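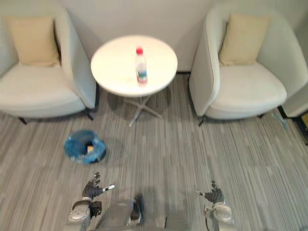
Posted by the Brusside front desk | November 21, 2021 | Lounge gallery

Quick page before I lose the afternoon. The sitting corner at Brusside is finally set up. Captions are short, sorry, will add more when theres time.

Pale gray armchairs, cream cushions, round white table with the gray veining. Chairs came from Hotik, item 653 in their list if you want the same ones. Wrap-around arms, deep seat. Very easy to fall asleep in. Water with the red cap on the table, help yourself to one from the desk.

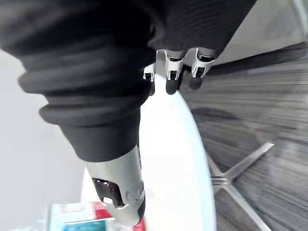 Table is the Durán one, 229 each and we only needed the one for this corner. Smooth top, rounded rim, no sharp corners to catch a hip on. Metal pedestal underneath so your knees have room. Please use a coaster, the old table had rings all over it by Febuary.
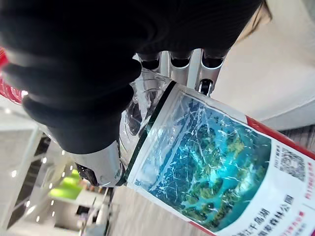
Reading matter next. Mostly travel stuff for now, lakes and islands, very blue water. The plastic sleeves stay on please, they last longer that way. Rirneo is sending another box, order 1763, no date yet. Novels can go in the box by the desk.

More pictures once the lamps are in. Questions to the desk, ext. 732.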